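Section 8 — Fitting the Brabec under-sink water filter

Before you start
Shut the cold valve. Open the tap, let it run out. Towel in the cabinet, you will drip.
Check the box: filter head, cartridge, bracket, 2 hoses, screws. Anything missing, call Bidmont before drilling.

CAUTION: Cold line only. Hot water wrecks the cartridge and voids the waranty.

Steps
1. Hold bracket to the cabinet side wall. Leave 50 mm clear under it or the cartridge won't come out later.
2. Mark holes. Drill. Screw bracket on, snug.
3. Clip the head into the bracket. Arrow points toward the tap.
4. Hose with blue collar to IN. Other one to OUT. Hand tight, then a quarter turn with a wrench. No more.
5. Push cartridge up, twist right until it clicks.
6. Open valve slowly. Look at every joint. Drip? Close valve, redo step 4.
7. Run the tap 8 minutes. Gray or cloudy water at first — normal, carbon dust. Don't drink it.

NOTE: Older Arkov heads have the arrow on the underside. Same direction, harder to see.

Resetting the counter
Hold the button on the head until the light blinks twice. Counter goes back to 1,574 liters. Do this at every cartridge change, not inbetween.

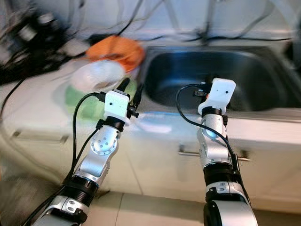 Uvavden branch writes that step 4 is where most returns start: people crank the nut, the washer splits, and the leak shows up a day later. They'd like everyone to check again the next morning with a dry paper towel.

Storage
Spare cartridges stay sealed, upright, away from frost. Once opened, fit it the same day.

Revised 8 November 2022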